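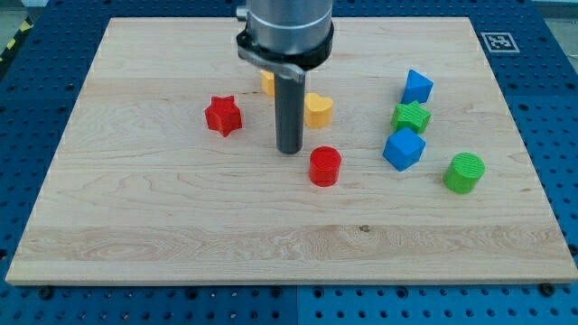

*The pusher arm over its board, with the blocks. Find the red star!*

# How a robot arm learns to push blocks

Hi kids. Quick one this time, the workshop closes at 4 and there's glue on my sleeve.

So. We have an arm at the shared workshop in Zitodville. We call the whole build Lorlow. Arm, board, blocks, computer, the lot. People keep asking what it does. It pushes blocks around on a piece of wood! Sounds easy. Try it yourself with one chopstick and your eyes nearly shut. Not so easy now.

## What's a robot arm anyway

Hold your own arm out. Bend the elbow. Turn your wrist. Every place it bends is a joint. A robot arm has joints too, and inside each joint is a motor. Your muscles pull, its motors turn. Same sort of job.

Your brain tells your muscles what to do. The robot has a computer for that. No computer, no moving. Just a heavy expensive coat rack.

## Where are the fingers?

None! Ours has a rod. One long dark gray rod, straight down, round at the tip. It can't grab, can't pinch, can't pick its nose. It can push.

Why build it that way? Fingers are hard. Fingers need extra motors and extra wires, and every wire is a thing that can come loose. We wanted something working before summer. So, rod.

The rod hangs from a black collar, and the collar wraps around the silver part at the end of the arm, the wrist. Think of a bracelet that squeezes really tight. If it's not tight the rod wobbles, and then the tip isn't where the computer thinks it is. We learned that one in March. Very wobbly March.

## The blocks

Stars, a heart, cylinders, a cube, a triangle one (the proper name is triangular prism, say it three times fast). Red, yellow, blue, green.

Look close at the tops. See the tiny ridges? Ours came off the 3D printer. A 3D printer squeezes out melted plastic in a skinny line, like frosting out of a bag, then goes over it again and again, one layer on top of the next. When the plastic cools you've got a block. You've also got the lines, unless you sand them. We did not sand them.

Different shapes push differently, that's why we have so many kinds:

- **Cube.** Push the middle of a flat side, it goes pretty straight. Push near a corner, it spins.
- **Cylinder.** Round all the way, so the rod can slip off the side. Sneaky.
- **Star.** Points everywhere. The rod can get into the gap between two points and then it's a good push.
- **Heart.** Same deal with the dip at the top. Otherwise kind of a pain.
- **Triangle.** Loves to turn. You push, it turns. You push again, it turns some more.

## The board and the blue table

The board is light wood, with a small dark knot near the middle of the front part. A knot is where a branch used to grow out of the tree. The wavy lines are called grain.

It sits on a blue table full of holes. Holes are great! You can put a bolt through nearly anywhere, so when you change your mind (we change our minds a lot) you just move the bolt. There's a black bolt head near each front corner of the board. Bolting matters becuase a robot doesn't notice if its board slides over a bit. It goes to the old spot and pushes air.

## The funny black and white square

Back right corner, past the edge of the board. Looks like a crossword gone wrong. It's a marker, for a camera to look at.

A camera doesn't know what a table is. It just gets tiny colored dots, thousands and thousands. But the computer has been told exactly what that square looks like and how big it is. So when it spots the square in the camera's picture it can work out, ok, the square is there, so the board must be HERE, and it's turned this much. Kind of like finding the big clock tower when you're lost in town.

Don't put stickers on it. Don't draw a mustache on it. Someone did that to our first one and we had to print another.

## How does it know what to do?

Two ways.

**Way one: rules.** You write down every step. Find the red star. Go behind it. Push left. Stop. This is called a program. Works fine until another block is in the way, and then you need a rule for that, and a rule for two blocks in the way, and then it's dinner time.

**Way two: practice.** A person steers the arm and the computer keeps a record. What the camera saw, which way the person moved. Again and again. We're at 535 goes saved so far and want 3000. After lots of goes the computer starts to find patterns, like "when the block is over here, people usually come around the back of it first". Then it tries by itself.

It gets it wrong plenty. That's ok, you fell off your bike too.

We're doing way two, with a little bit of way one for safety. The rod has a lowest height and it isn't allowed below that, ever, or it'd poke the wood.

## Safety bit, please read this one

Robot arms are strong and they don't feel you there. Workshop rules:

1. Stay behind the yellow and black tape unless a grown-up says come in.
2. Long hair tied back. No dangly sleeves.
3. Know where the stop button is BEFORE it starts. Big and red. Anyone can hit it, you won't be in trouble.
4. Blocks get moved by hand only when the arm is switched off.

## Try it at home, no robot

You need a tray, some small blocks or bottle caps, a pencil with a round eraser end, and a friend.

Put the blocks on the tray. You're the arm. Hold the pencil straight up and down, eraser on the tray, and only push with that end. No lifting blocks, no other hand! Your friend is the computer and calls out left, right, forward, back, stop. Get all the reds in one corner. Now swap.

Harder: arm person shuts their eyes. Harder again: you only get 50 words for the whole game. Last time at the Mamani clubhouse one team used up all their words on a single bottle cap.

Tip, give each push a size. "Left a little" is not very clear. "Left one finger" is better. Robots need it that way too, they want numbers.

## Words to keep

**Joint** - a place where the arm bends or turns.
**Motor** - turns the joint.
**End effector** - fancy name for whatever tool is on the end of the arm. Ours is the rod.
**Marker** - the black and white square.
**Program** - the steps you write for a computer.

## Next time

Might try a sorting game, each color to its own corner. Cisari, the club across the river, has a gripper with two fingers and they keep going on about it, so maybe we ask to borrow thier plans. Bring bottle caps if you have them. Clean ones please.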